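4.3 Teaching the cord task by remote control

The Kingi brochure says anyone can teach the arm a new job in an afternoon. Plan on longer. Cords are harder than blocks, and a sloppy set of demonstrations gives you a sloppy robot.

1. Lay the cord on the table in a loose loop. Do not straighten it first.
2. Open the gripper fully and bring it in low over the near edge.
3. Press Record, then wait for the tone. Motion before the tone is lost.
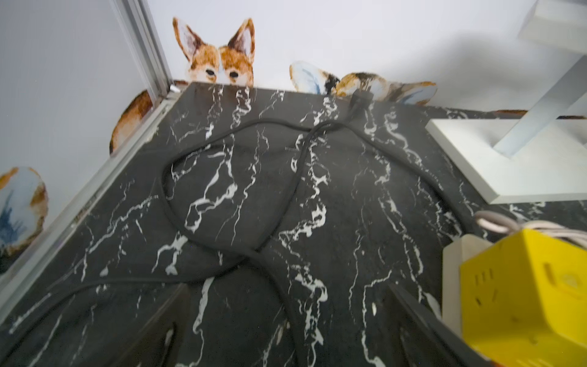 4. Close on the cord slowly. If you miss, stop and delete the run. The software claims to filter out bad runs on its own. In our tests it kept most of them.
5. Save, move the cord, and repeat until you have 50 good runs.

Note: The progress bar turns green at 14 runs. Ignore it. Green means the files were saved, and says nothing about whether the arm has learned anything.

Caution: Keep the cord unplugged at both ends during teaching. Do not count on the force limit to protect a plug or a socket.

6. Start playback at the lowest speed and keep a hand on the stop button. Watch 5 tries before you believe any score on the screen.

If playback drifts to one side, see 4.4, Wrist camera check. More runs will not fix a loose mount, whatever the help window suggests.

Section revised by Maricruz Varela, 20 December 2019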